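Shopkeepers Find a Voice in Zultesham

Donnie Guthrie has run a hardware store on Purves Street for most of his working life. Since January he has also been president of the Zultesham Independent Retailers Association, which speaks for 184 shops in the town and the villages close by. We talked in the back office of his store in May 2001, with the phone ringing every few minutes. 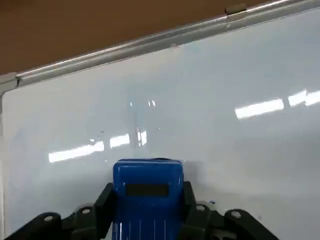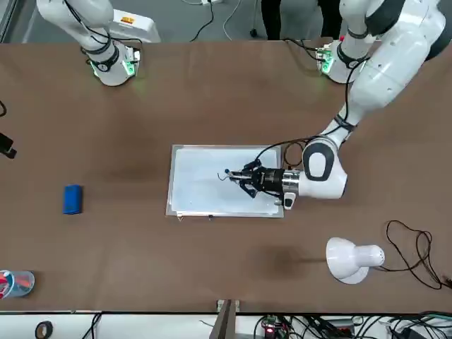 How the association started

The group grew out of a quarrel over delivery hours. The town had closed Purves Street to trucks after nine in the morning, and the smaller shops could not get their stock in on time.

"The big stores have loading docks out back," Guthrie said. "We have a front door and a sidewalk. If the truck can't stop, I carry it from the corner."

Six owners signed the first letter to the town council. It got a polite reply and no change. A second letter, sent after Guthrie and a few others had spent a month going door to door, carried 44 names. The council moved the cutoff to 10:30 and asked the shopkeepers to send someone to its next traffic meeting.

"That was when we saw we needed a proper name and a bank account," he said. "Up to then I was paying for the stamps."

Dues are low and Guthrie wants to keep them there. A shop with one or two people on the payroll pays the same as everyone else, a point that was argued over for two meetings before it passed.

The Fusten question

Most of the talk among members now is about Fusten, the discount chain that has applied to build on the old rail yard at the edge of town. Guthrie has been quoted in the local paper as being against the store. He says that was only part of what he told them.

"I said I was against the tax break. They can build if they want to build. But they're asking for four years with no property tax, and I have never had four days."

Calum Shearer, the association's secretary, joined us halfway through. He sells shoes, and his store is the one closest to the rail yard. His view is harder than Guthrie's.

"Donnie is being fair to them, and that's fine," Shearer said. "I look at Trutau. They got their Fusten and there isn't a shoe store left on the main street. I used to buy from the same supplier as the fellow there. He closed in the fall."

Guthrie does not dispute that, but he thinks Trutau had other troubles – the mill had cut shifts well before the chain arrived – and he does not want the association to promise members a fight it may lose. The council is expected to vote before the summer break. The association has asked for ten minutes to speak, and Shearer is writing the statement.

Credit and late payment

The part of the job that takes up most of Guthrie's evenings gets no attention from the paper. Several wholesalers have cut their payment terms from 60 days to 30, and small stores that sell on account to farmers and builders are caught in the middle.

"I pay in 30 and I get paid in 90, if I get paid," he said. "You can do that for a season. You can't do it for long."

The association is trying to set up joint orders, beginning with paint, light bulbs and paper bags. Nearly 44 members have said they are interested. Shearer cautioned that interest is cheap and that the first order will show who means it.

Guthrie's term runs two years. Asked whether he would stand again, he said he would have to ask his wife, and then went out front to cut a key.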